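Clillow Publishes Good Practice Guide for Two-Armed Robots in Living Spaces

2021-09-21

Clillow has published a good practice guide for the use of two-armed robots in bedrooms and other furnished rooms. The guide was prepared with Avotiņš and applies to all Clillow test sites, including Plata. It replaces the interim rules issued in June. 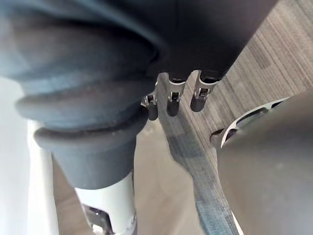 A ribbed bellows and metal-bracketed pins, seen from a small camera mounted on the robot.

Under the guide, bellows, clamps and exposed fasteners must be inspected before each session and again after every 50 hours of operation. Any split or loose part must be recorded, and the robot may not return to work until the part has been replaced. Operators must complete 2 supervised sessions before handling clothing or bedding with the arms.
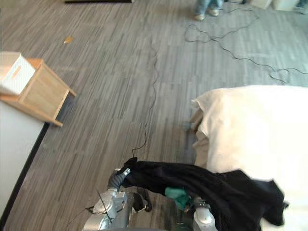
The guide also sets out rules for people and cables. A person may remain in the room during work but must stay outside the reach of both arms, which is to be measured with the grippers fully extended. Cable routes must be checked at the start of each shift, and an emergency stop must be within reach of the operator at all times.

Rirkum will review the first nine months of inspection records. Written comments on the guide may be sent to the Clillow standards office and should not exceed 600 words.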